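4/22/24

Side table by the wall, finally got to it. Was supposed to be done before the Akel samples came in and wasnt.

Brown table only. Shelves wait till July, when Ikava gets us the new brackets (4 still missing, told them twice).

Rules so far:
– scraps and bits of paper go in the clear bin, with a liner. Always a liner.
– cups get binned or go home with somebody. Not left on the table for 3 days.
– small containers stand UP, label out. Had 11 of them rolling around last week and one ended up behind the radiator.
– thermos at the back
– vase stays. I like it. Flowers get dusted with the soft brush, no water, no spray.

Liners: the Texier ones are too big for the bin, they bunch up and hang down past the rim. Fold the extra under or get the smaller size. 14 left on the roll so no rush.

Bin with its liner on in one, the clear cup in the other, vase at the back both times:
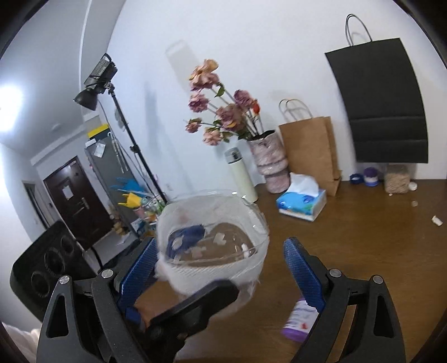
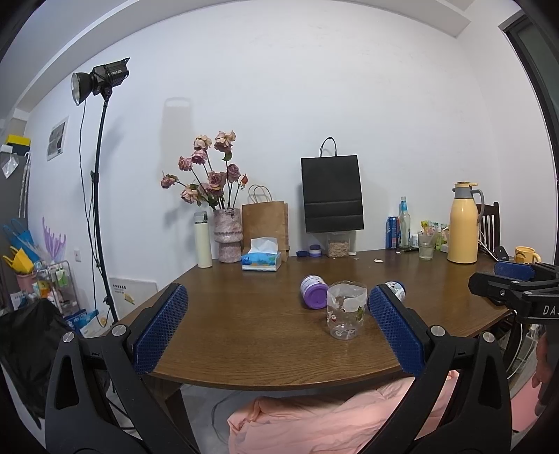
Still to do: wipe down with the Flukon stuff, diluted, NOT straight – it left a dull patch on the other bench. Go with the grain. Let it dry before anything goes back on or we get rings again.

Need a tray for the containers, something with a lip. Check the storeroom before ordering. Also need a marker that doesnt rub off, half the lables on the back shelf can't be read anymore.

Key for the storeroom is back on the hook by the door.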